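Tarkstead Workshop Rentals: Frequently Asked Questions

Last updated 2025-11-29

How do I book a room?
Use the booking form on the Rooms page. Pick a building, a date and a start time, and you will get a confirmation by email. Bookings open 17 weeks ahead. If you need the same slot every week, fill in the form once and write "repeat" in the notes field.

Which buildings can I book?
Narberg and Ponce. The Flarnon building is closed for roof work and will take bookings again in January. Anyone who already holds a Flarnon booking has been moved to Narberg at the same price.

What does it cost?
A half day is $118. A full day is twice that. Evening bookings are charged as a half day even if you leave early. Members get the first evening of each month free.

Is there a deposit?
Only for bookings longer than seven days. The deposit equals one full day and goes back to the card you paid with after the room has been checked.

Can I bring my own materials?
Yes. Paint, glue and stain are fine as long as the lids close. Solvents need to be listed on the booking form. Please put down a cover sheet before you start, and take leftovers home with you. The bins in the hallway are for paper and food waste only.

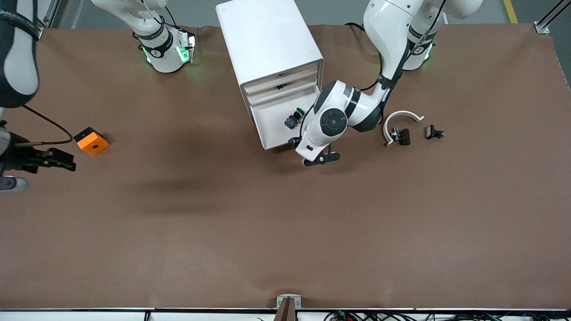 Sawing and sanding are allowed in Ponce on the ground floor. The upstairs rooms share a ceiling with the reading room, so keep those for quiet work. If you are not sure which room suits your project, send a short note before you book.

How do I get in?
Your confirmation email has a door code that works from 15 minutes before your start time. If the code fails, call extension 2438 from the phone by the entrance.

Can I cancel or change a booking?
You can change the date once at no charge, up to two days before. Cancellations made earlier than that are refunded in full. After that we keep half.

Is there parking?
Ponce has a small lot behind the building. At Narberg you will need to use the street. Unloading at the side door is allowed for up to 20 minutes.

Who do I contact about group bookings?
Write to Ohemaa Abubakari through the contact form and choose "Groups" as the subject. Include the number of people and any access needs.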